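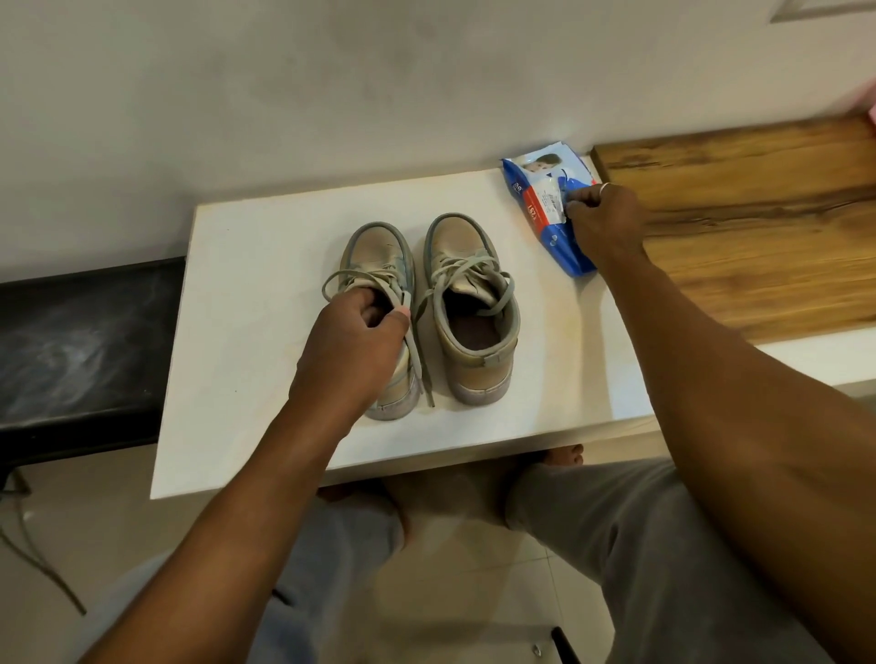 Störung des Monats: Der Schnürsenkel gewinnt

Ploltamard, unser Greifsystem für die Schuhaufbereitung, hat im Mai einen Gegner gefunden, mit dem im Pflichtenheft keiner gerechnet hatte. Er ist grau, lang und hängt in Schlaufen über der Zunge.

Zur Erinnerung: Im Projekt Clineleo soll ein Roboter gebrauchte Sneaker so weit säubern, dass sie wieder ins Regal dürfen. Eine Hand geht in den Schuh und hält ihn fest, die andere holt ein Feuchttuch aus der Packung, dann wird gewischt. Gelernt wird das aus Aufnahmen von Menschen, die es vormachen. 2.000 Durchgänge liegen inzwischen auf dem Server, darunter abgewetzte beige Paare mit offenen Senkeln und ordentlich Staub auf der Kappe, wie man sie im Alltag eben bekommt.

Im Prüfstand in Halle Ledesma lief das zunächst erfreulich. Dann, kurz nach 15 Uhr, griff der linke Arm in einen hohen Schuh, nahm eine Schlaufe des Senkels mit und zog sie beim Zurückfahren stramm. Die Steuerung las den Widerstand als »Schuh sicher gehalten« und fuhr weiter. Der Schuh kam mit. Der zweite auch, denn die beiden Senkel hatten sich inzwischen angefreundet. Als der Arm die Endlage erreichte, hing das Paar an ihm wie an einer Stromleitung, und der rechte Greifer wischte mit großer Sorgfalt die leere Unterlage.

Der Not-Halt wurde von Hand gedrückt. Die automatische Abschaltung hätte bei der eingestellten Kraftgrenze noch eine ganze Weile zugesehen. Verletzt wurde niemand, beschädigt wurden eine Öse und das Selbstbewusstsein der Softwaregruppe.

Die Auswertung der Protokolle war weniger lustig. In 136 früheren Läufen hatte der Greifer den Senkel ebenfalls erwischt, nur war er jedes Mal von selbst wieder herausgerutscht. Gemeldet wurde davon kein einziger, weil der Schuh am Ende sauber war und der Lauf damit als gelungen galt. Wer nur das Ergebnis prüft, sieht den Beinahe-Unfall nicht. Dieser Satz steht übrigens seit Jahren in unserer eigenen Sicherheitsschulung, auf Folie 4.

Auch die Packung mit den Tüchern verdient eine Erwähnung. Menschen kneifen die wiederverschließbare Lasche zwischen zwei Finger und heben sie an, ohne darüber nachzudenken. Der Greifer von Provcombe hebt bisher gern die ganze Packung. Als Störung zählt das nicht, die Kollegen am Prüfstand führen es unter Folklore.

Geändert wurde Folgendes:

Die Kraftgrenze beim Herausziehen der linken Hand liegt jetzt deutlich niedriger und löst einen sofortigen Halt aus.

Jeder Kontakt mit dem Senkel wird protokolliert, auch wenn der Lauf gut ausgeht.

Rund 430 Vorführungen mit offenen Senkeln werden neu gesichtet, vor allem auf die Stelle hin, an der die Hand in den Schuh gleitet und die Schlaufe dabei unter den Daumen gerät.

Bis die Sichtung abgeschlossen ist, fährt Ploltamard nur mit halber Geschwindigkeit und nur bei geschlossener Schutztür. Der Vorschlag, einfach auf Schuhe mit Klettverschluss umzusteigen, wurde zur Kenntnis genommen. Wer noch alte Schnürschuhe zu Hause hat, gern hoch und gern schmutzig, kann sie in die Kiste neben dem Eingang der Halle legen. Bitte paarweise.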